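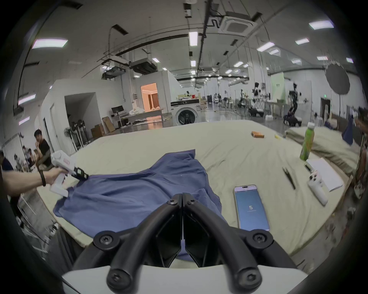

A blue shirt spread out on the table, phone beside it.

Please check the ears first
June 8, 2026

My mother-in-law, Thérèse Leclerc, has given me permission to write about her, on the condition that I mention she still does her own taxes. She does, and she does mine too, and she found a mistake in last year's return that I would rather not go into.

I bring up the taxes because for two years a good part of our family believed that Thérèse was losing her memory. I believed it myself. She would answer a question you hadn't asked. You'd tell her that dinner was at her nephew's and she would drive to her niece's. She stopped telephoning people. At Christmas she sat at the end of the table with a pleasant little smile on her face, the kind you put on when you're waiting for a bus, and went up to bed before the pie. My husband and I talked about it in the car all the way home in those low voices people use, even though there was only the two of us and the dog to hear.

She was seen by a doctor, a perfectly kind one, in a small room with a noisy vent. He read her a list of words and asked her to say them back later, and she did badly. He asked her some other things and she did badly at a few of those as well. The note that went home with us said "probable mild cognitive impairment," and from then on everything she did was read by the light of that note. If she lost her keys it was the note. I lose my keys every week of my life and have never been given a note.

What she had was a hearing loss, and a fairly big one, in both ears. It was found more or less by luck, when she went along to keep a friend company at a screening table in a pharmacy and the young woman running it had a free chair. A proper test followed, and then hearing aids, and then a long and grumpy spring of getting used to them. This May she was given the same sort of memory test again, by a different doctor in a quieter room, and she did fine. The second doctor was careful to say that a good score on one afternoon isn't a promise about the future, and I appreciated that. But he took the words off her chart.

Now, I know very well that one family's story proves nothing much. There are people whose memory really is failing and who also can't hear, and for them hearing aids will help with one trouble and leave the other where it was. There are families who would give anything for the ending we got. I don't want a single person to read this and cancel an appointment. If you're worried about somebody's memory, go, and go soon.

My complaint is about the order of things. You cannot remember a word you never heard. A child could tell you that. And yet a test that depends almost entirely on a person hearing a stranger's voice can be given, scored and written down for good without anybody finding out whether she caught the words in the first place. Some clinics do check, and bless them. Ours had a form with a line for hearing on it, and somebody had written "OK per patient." Well, of course it was OK per patient! Ask Thérèse whether she hears all right and she'll say yes, because she heard the question. She was sitting right across from it.

I said some of this at our library's health evening last month, and a retired nurse named Witold Wysocka came up afterward and held on to my sleeve for quite a while. He told me that in his working days he kept a cheap little voice amplifier in his pocket, a box with a headset, and that he'd put it on any older patient who seemed muddled. Some stayed muddled. Others sat up and wanted to know when lunch was. He never thought of it as anything clever. He said it was like wiping somebody's glasses for them before you handed over the menu.

I've been turning that over ever since, because I think it gets at what bothered me most. It was such a small thing to skip. We expect somebody having an eye test to be told to put her own glasses on. We'd be ashamed to hand a person a page of small print and mark her down for squinting. Hearing doesn't get that courtesy, and I suspect part of the reason is that poor hearing looks so much like something else from the outside. A person who can't see holds the paper closer. A person who can't hear nods, and smiles, and guesses, and if she guesses wrong she sounds confused.

And then she gets tired of guessing and stays home. That was the part I had backward. I thought Thérèse had stopped calling her friends because she was forgetting them, when the telephone had simply become hard work. She told me later that she used to come home from church suppers with a headache from trying to follow along, and that it was easier to say she didn't care for church suppers. She loves church suppers. She has gone back to complaining about the potatoes.

My friend Sheldon Wong, who argues with me about everything and is often right, says I'm being unfair to busy doctors. He points out that a visit is short, that a full hearing test takes equipment and somebody trained to use it, and that you can't ask a family doctor to do every job under the sun before she's allowed to ask what year it is. All of that is so. I'd only answer that I'm asking for something smaller. Look in the ears for wax. Turn off the vent, or move down the hall. Have the patient repeat a few plain words from across the desk while she can't see your lips. If that goes poorly, write on the chart that the memory score may not mean much until the hearing has been looked into, and send her for the test.

Families can do their share too, and I include myself with some embarrassment. I had over 100 chances to notice that she did much better in my kitchen than in a restaurant, and better with me than with my soft-spoken husband, and that she always took the chair facing the window so the light fell on whoever was talking. I noticed the chair. I thought she liked the view.

We pay attention to the television now, too. It used to rattle the plates. These days it's low enough that I have to ask her what they said, and she tells me, and I've booked a hearing test of my own for the end of the summer.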